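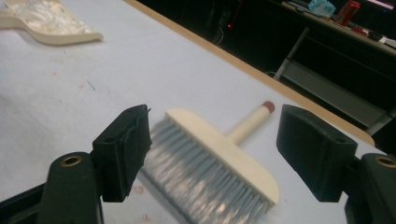

Plarkgate Bench Brush, short handle

Back in stock. Same brush as before, new supplier for the bristles, price has gone up a little (sorry, freight).

Block head, rounded corners, stubby handle coming off the back. Cream finish with a reddish-brown cap on the end of the handle. Pale bristles, gray and white, synthetic. Good for flour, crumbs, sawdust, thread ends, eraser bits. Also fine on keyboards if you're gentle.

Not for wet scrubbing. See the Dobre scrub brush for that, different page.

Details

Head: wood
Bristle: synthetic, gray/white mix
Bristle length: 41 mm
Weight: 85 g
Hanging loop: none, sits on a shelf or in a drawer
Color: cream only. The dark green was dropped in January and won't be back

Sold singly or in a pack of 2. Pack price shows at checkout once you change the quantity, the drop down is a bit slow so give it a second.

How it handles

Short grip, so your hand is close to the work. Suits benches, tabletops, shelves, the inside of drawers. Not a floor brush, you'd be down there all day. Bristles are medium. Stiff enough to get crumbs moving out of a corner, soft enough for a painted or laquered top. Try it somewhere out of sight first if the finish is old or flaking.

Sheds a few bristles in the first week. Normal. Knock it against your palm over the bin a couple times and it settles.

Dustpan not included. The Parnier pan is the right width, sold seperately. Any flat pan with a decent lip will do.

Cleaning

Comb out fluff with an old fork or a wide comb
Warm water, drop of dish soap, bristles only
Keep the head out of the water, don't soak it
Shake, dry lying on its side
No dishwasher, no radiator

If the wood goes dull, a tiny bit of food safe oil on a rag. Wipe off the extra. Stay off the bristles with it.

Shipping and returns

Orders in before noon go out same day, most of the time. Later ones go next working day. Returns within 90 days, unused, in the box or something like it. You pay postage back unless we sent the wrong thing or it got there broken. Broken ones, email a photo, we'll send another.

Pick up from the Bandstead shop is free. Choose "collect" and wait for the email before you come over, stock is kept out back and it takes a while to find things.

Trade orders: Siobhán Lenihan, through the contact form, put TRADE in the subject line or it ends up in the general pile.

Reviews

Good little brush. Use it on the cutting table for thread and chalk. Wish it had a hole for hanging.
Ciarán Egan

Bought two, one for the kitchen and one for the workbench. Kitchen one lost more bristles than I'd like at first, ok now. Handle is short if you've got big hands.
M.

Nice brush, box was squashed. Brush fine.
Verified buyer

Also on this page's shelf: Parnier dustpan, Dobre scrub brush, Plarkgate bench brush long handle (out of stock, more on order, no date yet)

Page updated Mar 11, 2022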